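Workshop build — the Cadari table
Last updated: November
Filed under: Builds > Home and shared workshop > Robots

My name is Ilaria Grasso and I share a workshop with Kartini Majimbun. Since last winter we are building a table with two arms, which we call Cadari. Many people from the Ternement forum have asked how it is going, so I put it on this page. I prefer to show it with the work still on it, and I will add more pictures when there is something new to see.

The frame is black aluminum extrusion, and it goes around a butcher-block top. Kartini cut all the lengths herself. The first set was 52 mm too short on one side, so we had to order again, and the colour of the second delivery matched very well. The whole frame took 236 bolts and T-nuts — I know this from the invoice, and my fingers know it also.
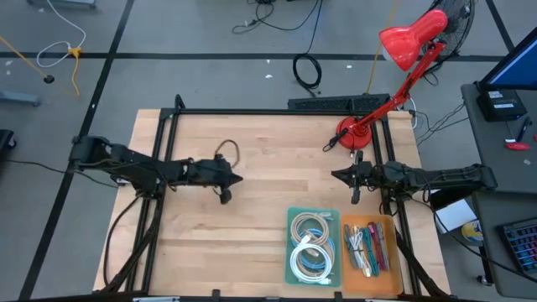
The job we chose for the arms is sorting cables. Every shared workshop has a box of them, and ours had become impossible to close. We use trays in different colours, and the short patch cables are in a tray separate from the coiled ones. A stiff cable is much easier to grip than a soft one. The soft ones slide out when the fingers close too slowly, and we are still changing the closing speed in small steps.

Our control program is named Flovico. Kartini wrote the first version in her kitchen, in the evenings after work, and I have rewritten the part which stops both arms when they come too near to each other. It is now 743 lines and it needs a good cleaning.

Next we want to tidy the wiring and print softer finger pads.

Recent in Builds
Marras, a small plotter for large paper
Second-hand motors: what we check before we pay
Flovico notes, part 2
A drawer for every screw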